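Chapter 6
Chores and Benches: What Machines Can Do Now

6.1 The question, restated

Whether a machine can do a household or shop-floor chore depends on how the chore is stated. "Clear the table" names a result. It says nothing about which objects are present, how they lie, or how much damage is acceptable. A dishwasher washes dishes because a person has already sorted them, scraped them, and placed them in racks. Most successful automation has this form: the hard part is moved outside the machine and left to someone with hands.

In this chapter a task counts as done by a machine only if the machine starts from the objects as a person would find them and ends without help. Under this rule, the packing cell at the Hagedorn plant in Nollport does not qualify. It closes 317 cartons per hour, but each carton is loaded by hand.

6.2 Light, hollow, and soft objects

Grasping is often taught with blocks. A block has flat parallel faces, keeps its shape, and can be held by any two opposite sides. Few things in a kitchen or a stockroom behave this way. A shuttlecock is a better test piece. It has a firm cork tip and a thin flared skirt, it rests on its side, and it offers a different width at each point along its length.
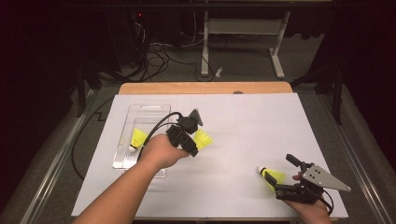
Grip location therefore matters more than grip strength. Pressure on the skirt can bend it, and a bent skirt changes how the object sits in the next grasp. Pressure on the cork is safer, but the cork may face a wall of the container, leaving no room for the jaws. A person using the same jaws will turn the object, shift the container, or bring in the other hand. Each of these is a separate decision, and a controller must be given or must learn all of them.

Katene and Sibiya compared these cases in the Wevlow trials. In 200 attempts with mixed soft goods, the machine completed 140 without help. Failures were most common where the object touched a container wall.

6.3 Reading a success rate

A rate of 140 in 200 is useful for comparing two controllers. It does not show that the chore can be handed over. The cost of a failure must also be known: a dropped sock can be picked up later, while a dropped glass stops the work. Section 6.4 defines recovery cost and applies it to the Momlow sorting bench.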